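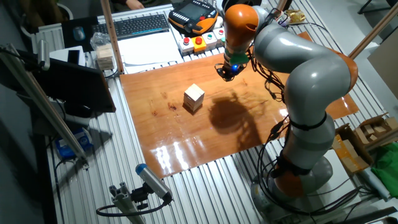 Pomness is a baby-name app for two parents who are expecting a child and do not yet agree. Each parent swipes through a shared list on their own phone, and the app keeps the names both have marked. We tested it against the Urevent name book, a paper volume of 224 pages, over the last ten weeks of a pregnancy. Most of the sorting was done in the evening with the book open on a table. A broad wooden board with a glossy orange-brown finish, like the one lying on the slotted aluminium table, suits the job well, as the book is heavy and its spine will not stay flat on a sofa.

Setting up

Pairing takes one code, entered on the second phone. You then choose a surname, up to four languages of origin and a preferred length. The surname is used only to show the full name on the card. It does not filter out awkward initials, which the book covers in a table at the back.

The list

The free version holds 1,000 names. The paid version adds regional lists and costs a single fee, with no subscription. Coverage is uneven. Portuguese and Italian names are well served, with accents in the right place and short sound clips. Welsh names have no clips, and two of the meanings given differed from those in the book.

Surnames used as middle names are accepted if typed in by hand. Araújo kept its accent on both phones and in the exported list. Gisetti was changed to lower case on export and had to be corrected.

Matching

After the first week we had 40 matches, too many to be of use. The second round, which shows only the matches and asks for a score from one to five, cut this down quickly. Scores stay hidden until both parents have finished. This works as it should, although there is no way to change a score afterwards without restarting the round.

A veto button removes a name for good. It sits very close to the 'skip' button - I lost a name to it twice - and there is no undo. The name can be added again by hand, but its meaning and sound clip do not come back with it.

Compared with the book

The book is slower and has far better notes on spelling variants and short forms. The app is better at one thing, namely finding out what the other person thinks before either has argued for a favourite. Battery use was low. Adverts appear in the free version after every twentieth card.

Rating: 3.5 out of 5

Good: hidden scoring, accents, single fee
Bad: veto button, no initials check, export faults
Tested: paid version, two phones
Reviewed: July 9, 2025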